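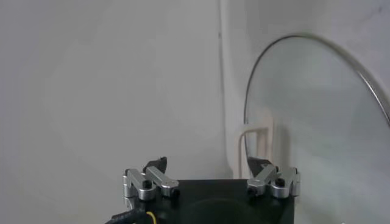 Dagný says glass lids are for people who can't leave dinner alone, and that a metal one would teach me patience.

3 min read

February 28, 2021. Buns again. I put the steamer against the plain wall in the hope of seeming like a person with a system. The instructions want 11 minutes. The Doucet cookbook wants 23. I have stopped consulting either and now just hover.

Search recipes, notes and more
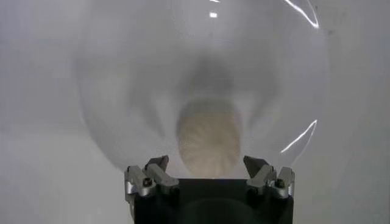 Sphere, close up.

Four to a basket is my limit. In November I tried to squeeze in more and got one large bun with opinions. Plate goes on the right, lid on the left, and I do get a small thrill out of that.

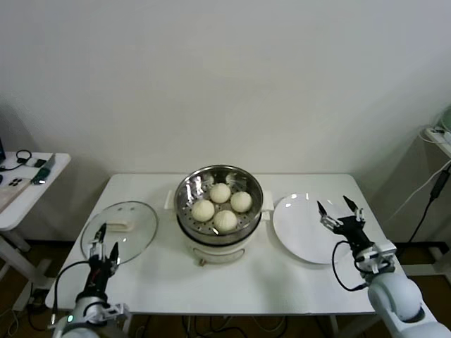 Bergþóra wrote back that four buns is a snack and she expects to be fed properly on Tuesday. Need flour.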